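About Havine

Hi, I'm Orathai Kaewmanee, and I run Havine, a small home tidying and packing business on Briggs Street. There are four of us these days. We sort out bedrooms, closets, hall cupboards and the occasional garage, and in September we do a lot of student moves, which I love (so many phone chargers!).

I started out helping my aunt get ready to move out of the apartment she'd lived in for 14 years. We did the kitchen first, which was a mistake, because then we had nowhere to make lunch. By the second day I'd worked out that the bedroom was where the real muddle lived. Everything a person puts down at the end of the day ends up there, and it never quite makes it back to where it came from. I got hooked, and I quit my office job the next spring.

So we begin with the bed. I know, most people expect us to go straight for the closet, but a bed is the biggest flat surface in the house and it's at a decent height for your back. Whatever is floating around the room goes on top of the duvet, and we sort from there. We don't even make the bed first. You'd only have to do it again!

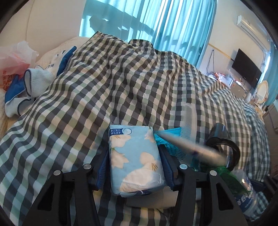 A comb, a packet of tissues, a bottle of water, a couple of work gloves that should be out in the shed: it's always a mix, and small things like that are what take up the time. Big furniture is easy. You know where a wardrobe goes. Tissues can live in a coat pocket, a nightstand, a purse or the car, and you're the only one who can tell us which. We'll ask, and we'll write it on the box.

Plastic bags get their own pile, by the way. Please don't throw anything out before we come, even if it's embarrassing. Half the time the thing you've been hunting for is inside one of them.

Who you'll meet: Uchenna Okoro does most of the first visits and is very good with people who are dreading it. Osian Sayce handles the packing and the van, and labels boxes in handwriting you can read from across the room. Tobiloba Akpan joined us last year and looks after bedding and linens, so if your quilts come back folded better than they've ever been, you know who to thank. And then me. I answer the phone, and I still go out on jobs most days.

A single bedroom usually takes us one morning. A whole apartment is almost 8 hours, sometimes split over two visits if you'd like a breather in between. We bring boxes, tape and markers, and you keep any boxes you want. We don't do carpet cleaning or repairs.

We work Monday to Saturday in Trosell and out as far as Pultusov. Call or drop by the office if you want to talk it through first. The door sticks a bit, so give it a push.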